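Reviews > Robot Parts & Add-ons

Forkov two-finger gripper, firmware 2: two stars, one of them for the box

I bought the Forkov to do laundry-room chores, and for 60 cycles it did them. On cycle 61 it closed on a stuffed animal and declined to open. The log said "grip released." The grip had not been released. I pulled, it pulled, and the log stayed very calm.

Drelton support had me reset the force limit, which the update had quietly put back to factory maximum. That's my real complaint. A limit I set by hand should survive an update, and if it can't, I'd like a warning somewhere other than page 177 of the manual.

The stop button on the arm did cut the motors. It also left the fingers clamped, by design. Fine for a glass. Less fine for a sleeve with your wrist in it, so keep the hex key on you and learn where the manual release is before you need it.

Two views from the fingers' end, washer and basket:

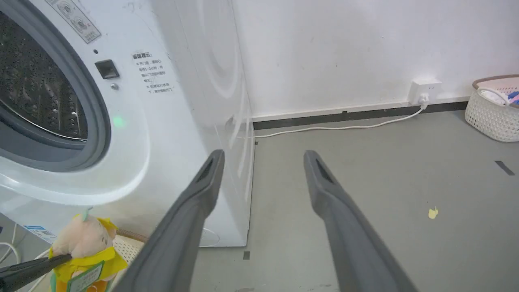
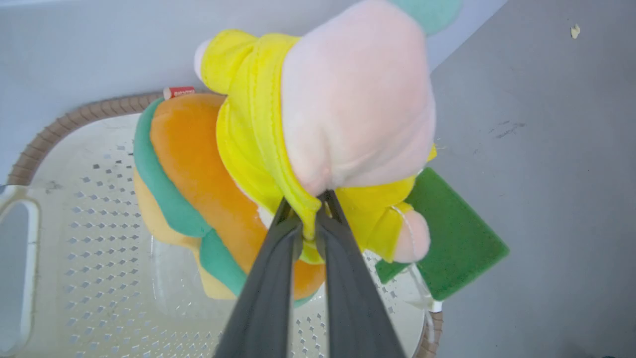

Sobia Lodhi at Drelton offered me a replacement for $289, or a patch in July for free. I'm waiting for July. Until then I run it at 20 percent force, where it drops socks but lets go of everything else. The cable clips are excellent, by the way.

Posted by Analyn Dizon, 8 May 2022

Contact | © Celville Reviews | Back to top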